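Prakau Wool Wash, Unscented
Laundry care / Hand and machine washing
Item no. 2335

If you've ever pulled a favorite sweater out of the wash and found it had become a very nice sweater for a much smaller person, come on in, you're among friends! Prakau is a gentle liquid wash for wool, silk, cashmere and all the other soft things that sulk when you treat them like bath towels. Agnese Kuusk started mixing it for her knitting customers at the Tóth yarn shop, and we've been carrying it ever since she ran out of room on her own shelves (her back hallway was mostly bottles by then, and the coats had moved upstairs).

It's a thin, clear liquid with no perfume and no dye. It doesn't foam up very much, and new customers sometimes write to ask if they should pour in more. Please don't! One capful does a basin, and two capfuls do a machine load.

By machine

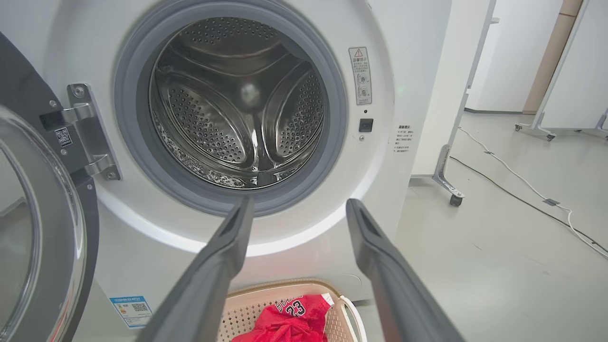
Front loader with the door open and a little foamy water in the drum.

Pick the wool or hand-wash setting, cold water, and the lowest spin you've got. Turn your knits inside out, button the cardigans, and put anything with a loose weave into a Rarka mesh bag (sold separately, and the medium holds one adult sweater nicely). Half a load is plenty. Give the rubber seal a wipe before you start, too – old lint loves to hide in there, and it shows up beautifully on a navy pullover.

By hand

Fill a basin with cool water, stir in a capful, and let your woolens sit for 5 minutes or so while you make a cup of tea. Press them gently, never wring, then rinse once and roll them up in a dry towel. 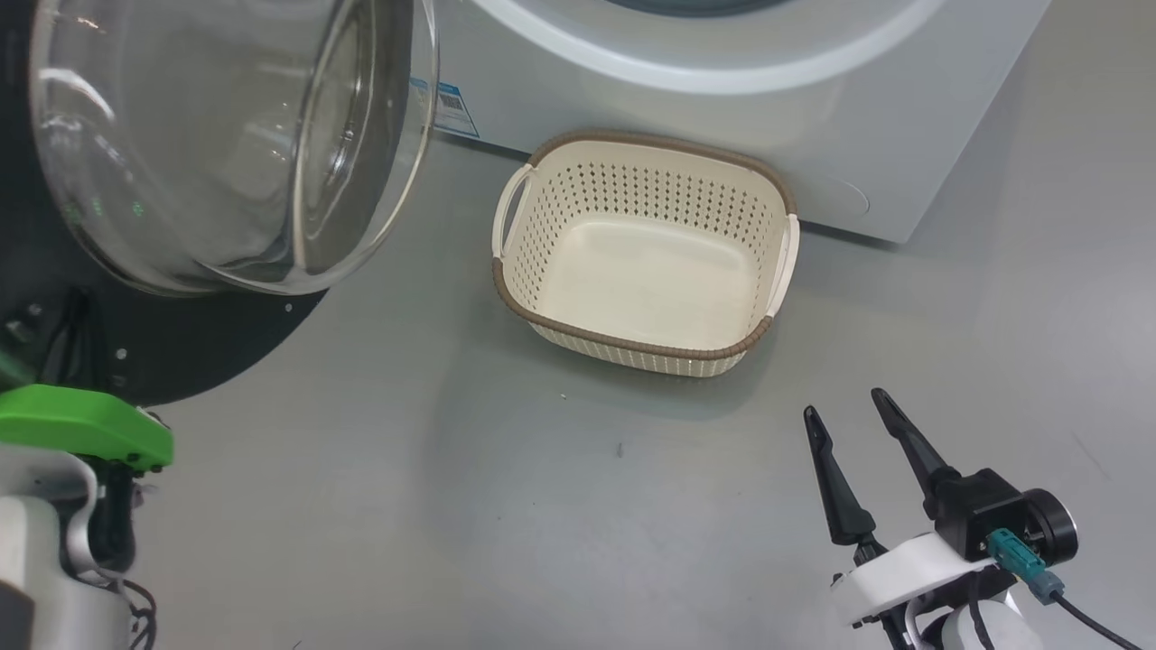
Drying is where most of the trouble starts, so do take your time over it. Lay the sweater flat on a towel or on the Drolovex folding rack, pat it back to the shape you remember, and keep it away from radiators. In January that can mean a couple of days of walking around a cardigan in the spare room, and I'm afraid I don't know a quicker way that I'd trust with my own.

Sizes and refills

The standard bottle comes with a measuring cap. The big refill jug doesn't, so hang on to your old one. Jugs are back in stock from 6th August, and we'll send them out in the order your requests came in.

Not suitable for leather trim, suede patches or anything marked dry clean only.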